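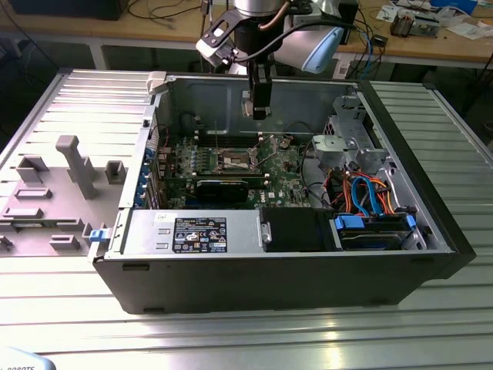 Galwood, April

Plarulley student project: bench check before arm runs
Cell 2, computer strip-down task. Fill in before the arm is enabled. Mark OK, FIX or N/A and write a comment.

1. Tower on its side on the extrusion table, opening up. OK.
2. Side panel off and lying flat. OK. It's on the left, right beside the case. Move it further out if the program sweeps that side.
3. Mains lead unplugged from the power supply. OK, checked by hand at 10 am.
4. Processor socket. FIX. Empty, with the bracket raised. Keep fingers and tools off the contacts. Lower the bracket before any move over the board.
5. Graphics card seated. OK.
6. SATA cables. FIX. The orange, red and blue bundle loops up above the drive bay. Tie it back with the Kallport straps, colour doesn't matter.
7. Gripper clear of the case at the start position. OK. Fingers point down over the back wall, so first move is straight up.
8. Cable on the arm. OK. Recheck after each wrist rotation.
9. Cables hanging off the rear bench. FIX. Too near the arm. Reroute behind the bench.
10. Speed limit set to 25 per cent. OK.
11. E-stop tested from both sides. OK.

Result: not cleared. Redo items 4, 6 and 9, then sign the Oravec logbook, sheet 24.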